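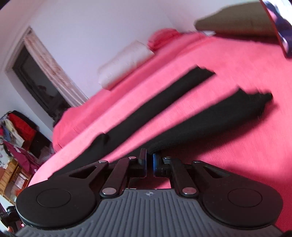 粉色床罩上的两条黑色长布条

首页 > 关于我们 > 整理·收纳·上门

你好,我是Florencio Urquijo,名字有点长,客人一般叫我小乌,年纪大一点的阿姨干脆叫我“叠衣服的那个”,我都答应。Wumbei是我开的,现在加上我一共11个人,做的事情说出来很简单:到你家里去,把卧室里那些堆着的、挂着的、塞着的、卷成一团的布料类东西理清楚。衣服、床品、窗帘、围巾、腰带、布条、绑带,凡是软的,我们都收。硬的东西我们也能帮忙搬一搬,但说句心里话,锅碗瓢盆我们不如别人家做得好,你要是主要想理厨房,打电话来我会给你推荐别家的。

为什么只做卧室?因为我自己的卧室以前实在太难看了。那时候我在一家卖窗帘的店里上班,店名叫Skirnura,每天经手的布不知道有多少,裁边、锁边、打卷,在店里我是出了名的手脚利落。回到家呢,椅子上是衣服,床尾是衣服,柜门拉开还是衣服往外掉。有一回我找一条黑腰带,翻了整整一个晚上,最后在枕头套里面找到了,到今天我也没想明白它是怎么进去的。第二天我请了假,把所有东西都搬到床上摊开来,一样一样看,一样一样叠。弄完已经是半夜,我坐在地板上吃了一碗泡面,觉得那碗面真香啊!

后来同事听说了,让我去她家也弄一弄,弄完她又介绍了她姐姐,姐姐又介绍了楼下邻居。这么一家一家做下来,我就把店里的工作辞了。网站是2019年8月7日上线的,这一页从那时候起改过很多遍,最早的版本只有三行字,还有一个错别字,是客人发现的。

床是我们的工作台

来过我们体验课的朋友都知道,我最爱讲的就是床。很多人收拾房间喜欢蹲在柜子前面,从柜子里掏一件,看一看,又塞回去,掏了一下午,腰也酸了,柜子还是那个样子。我们的做法是先把床铺平,床罩拉好,然后所有要整理的东西都上床。床面大,高度也合适,站着坐着都顺手。最要紧的是晚上要睡觉呀,东西摊在床上你就非得弄完不可,摊在地上可就难说了,我见过摊在地上摊了一个夏天的。

床罩的颜色也有讲究。我个人偏爱亮一点的,尤其是像上面那样的亮粉色。深色的小东西放在上面一眼就看得见,黑布条、黑袜子、黑发圈,跑不掉。有些客人家里是深灰色的床品,好看是好看,可是黑色的带子往上一放就“隐身”了,我们就会先铺一块自己带的浅色单子再开工。这块单子每次用完都洗,请放心。

说说长条的东西

衣服怎么叠,网上教程多得看不完,我就不在这里啰嗦了。我想说的是长条的布,这是家家都有、家家都头疼的一类。睡袍的带子,大衣的腰带,窗帘的绑带,包装上拆下来舍不得扔的布带,做手工剩下的布边……它们单独看都没有多大,放在一起就打结,你去拉这一条,那一条也跟着来,脾气很大。

我们的步骤是这样的:

先把它们全部拉直,平放在床上,一条挨着一条,别叠在一起。这时候先不要急着判断留不留,只管拉直。拉直以后你会看得很清楚,哪条长哪条短,哪条是原配,哪条早就找不到主人了。

然后找主人。睡袍的带子回到睡袍的带环里去,大衣的腰带也回到大衣上。能跟主人挂在一起的,就绝不分开放,分开放早晚要丢。

剩下没有主人的,对折,再对折,然后从折口那头开始卷,卷得松一点,放进小格子里竖着摆。卷太紧会留印子,绸面的尤其明显,棉的倒还好。不要用橡皮筋!橡皮筋放久了会化在布上,黏糊糊的,洗都洗不掉,我们吃过这个亏。用一小段棉线松松绕一下就行,或者干脆不绕,格子够紧它自己不会散。

格子我们用的是Gelgate的布艺隔盒,用了好几年,软边,塞进抽屉不刮木头。我们不靠卖这个赚钱,客人想用鞋盒剪一剪也完全可以,我妈家里就是鞋盒,用得好好的。

衣服堆怎么办

柜子旁边的那一堆,几乎每一家都有。我从来不说客人乱,我们的同事也不许说,这一条写在新人手册的第一页。衣服堆在那里总有堆在那里的道理:穿过一次还不想洗的,洗好了没力气叠的,想送人又一直没送的。我们把这一堆也请到床上来,分成“还要穿”“要洗”和“再想想”,“再想想”的那一份装进袋子,写上日期,放到看不见的地方。过一季没有想起来的,就可以好好告别了。当然也有客人第二天就打电话说后悔了要拿回来,那就拿回来嘛,袋子就在你家里,又没长腿。

枕头我们也会顺手看一看。枕头要是多得连人都快没地方睡了,我们会建议收掉几个,抱枕冬天和夏天换着用,枕套拆下来跟同一套床单放在一起,以后换床品的时候拿一叠就齐了,不用满屋子找另一只。窗帘呢,如果绑带不见了,多半就在那一堆长条里,我们找到过好多次,每次客人都很高兴,我也很高兴(卖过窗帘的人,看见窗帘绑得整整齐齐就是舒服)。

我们怎么上门

一般是2个人一组,上午到,弄到下午,中午我们自己带饭,不用招待。到了以后先跟你聊一会儿,喝口水,听你讲讲这间屋子平时怎么用,谁睡,几点起,衣服是晚上挑好还是早上现抓。聊完再动手。贵重的东西请你提前收好,私人的抽屉贴个条子,贴了条子的我们一概不开。

扔不扔由你定,我们只负责问。问的时候也尽量不烦人,同一件衣服不会问你第二遍。拿不准的进“再想想”的袋子,前面讲过了。

到今年7月底为止,我们一共上门整理了2,482间卧室,这个数字是前台每个月抄在本子上的,一间算一间,同一位客人家里的主卧和小孩房分开算。我原来许过愿,到4,000间的时候请大家去海边玩,现在同事们干活比我还积极,经常跑来问我订酒店了没有。还没订!

体验课和Wekomow

要是你不想让外人进卧室,我特别理解,那就来上课吧。课在我们店后面的大房间里上,里面有床,有柜子,你把自己家的难题装一袋子带来,当场铺开当场理。有人带来一袋子领带,有人带来一袋子婴儿连体衣,还有一位大姐带来了她家里所有的围裙带子,围裙本身一条都没带,我们笑了好久,最后还是一条一条卷好了让她带回去。

Wekomow是我们给老学员办的交换活动,理出来状态好又用不上的布料、床品,洗干净带过来,换别人家的走。布条布边在这里特别受欢迎,做手工的朋友抢着要,所以长条的东西先别扔,带来再说。

最后讲讲怎么找到我们。电话早上九点以后有人接,留言也可以,我晚上会看。第一次联系的时候,拍一张卧室现在的样子发过来就行,千万别先收拾!收拾过了我们反而不好估时间。床上有什么就拍什么,粉床罩花床罩都行,没叠被子也没关系,我家今天早上也没叠。

标签:关于我们 / 卧室整理 / 布料收纳 / 上门服务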